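Home News Features People Contact

Danish Lashari has sorted the spare leads at Flikon for four years, and he starts with the power strips. "Get the strip flat, then see what's plugged into it," he says. On the light blue one, two square adapters share the left end.

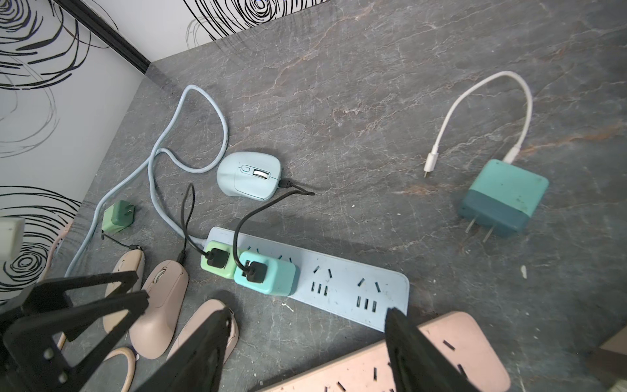 Gearóid Ó Riain would sooner pull every plug first and coil the cords after. Lashari has tried it — he lost track of which charger went where. The mice he groups by colour, pink and light blue.
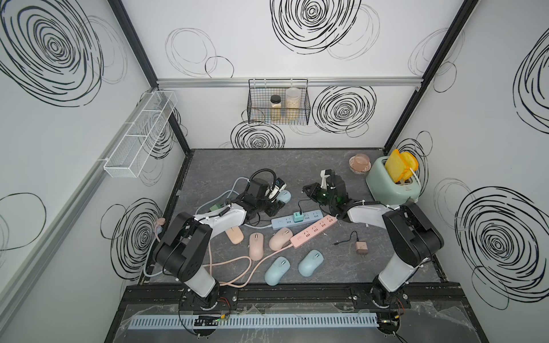 Interview by Kuo-hua Wan
April 11, 2023

The toaster stays in the corner. "I work around it," Lashari says.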